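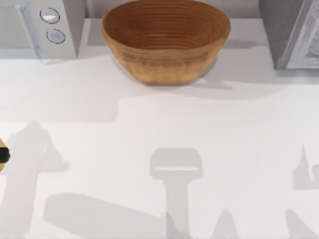 Woven bowl on a white countertop.

Products > Field Linguistics > Recorders and Kits > Derkham Elicitation Kit

Print this page | E-mail this page

Last updated: 05/03/2018

Derkham Elicitation Kit, Model 2

The Derkham kit is a portable set for recording word lists, short sentences and free speech in minority and heritage languages. It is supplied as a single case containing a two-channel recorder, two headset microphones, a prompt tablet and the printed prompt book. It is intended for university departments, language centres and community groups that record older speakers at home, where a treated room is not available.

Recorder

The recorder writes uncompressed WAV files at 16 or 24 bit, with a fixed sampling rate of 48 kHz. Each speaker is recorded to a separate channel. Automatic gain is switched off at the factory and cannot be enabled from the front panel, as level changes within a session make vowel length and stress harder to measure. Gain is set with a detented dial for each channel. A safety track is written at a lower level in parallel and is kept in its own folder.

File names are built from the language code, speaker code, session number and prompt number. The operator enters the first three at the start of the session and the recorder adds the fourth. Names typed by hand are accepted but will not be matched to the prompt book on export.

Prompt book

The standard book holds 749 prompts in 21 semantic fields. The fields include kinship, the body, weather, farm work, household goods, food and cooking, numerals, religious terms and greetings. Prompts are pictorial wherever the meaning can be drawn. The rest are given as short glosses in English, with French and Italian supplied on the facing page. Blank columns are provided for a local gloss.

The household goods and food fields were revised for Model 2. Testers on the Zallura survey reported that speakers tended to answer in the majority language when shown modern packaging, and gave the older word when shown a plain container of the same type. 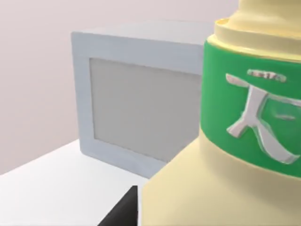
The revised fields therefore pair each item with an optional follow-up prompt, asking for the word used by the speaker's parents or grandparents. Follow-up responses are saved under the same prompt number with the suffix B. They are excluded from the default word list and can be included by changing the export setting.

Dialect sets

Supplementary prompt sets can be loaded on the tablet. Two are available at present:

Braltmont set: diaspora communities, with added prompts for migration, work and borrowed vocabulary.
Güneş set: languages with vowel harmony, with added prompts for suffixed forms.

Sets may be combined. Where the same prompt occurs in more than one set it is presented once.

Export

Recordings are exported with a time-aligned index in tab-separated text and in XML. The index lists each prompt, its start and end time, the gloss and any operator note. Transcription is left to the user. The IPA field accepts Unicode input and is not checked for validity.

Consent statements are recorded as the first file of every session. The recorder will not proceed to prompt 1 until this file has been saved. Access conditions (open, community only, closed) are entered at the same point and carried into the index for every file.

Specifications

Channels: 2
Sampling rate: 48 kHz
Storage: removable card, not supplied
Power: rechargeable pack or mains adapter
Microphones: headset, omnidirectional, wired
Prompt book: spiral bound, washable cover
Warranty: 16 months from date of dispatch

Known issues

On units dispatched before August, the session number does not advance if the case is closed while the recorder is still writing. The operator should wait for the green light before closing the lid. A firmware update is available on request.

The tablet displays right-to-left scripts correctly in the gloss column but not in the operator note.

Ordering

Orders are accepted from institutions and from individuals. Replacement prompt books and headsets can be ordered separately. Enquiries about licensing the prompt book for translation, or about adding a dialect set, should be addressed to Kuldeep Maurya, Field Equipment, and should state the language and where the recordings will be archived.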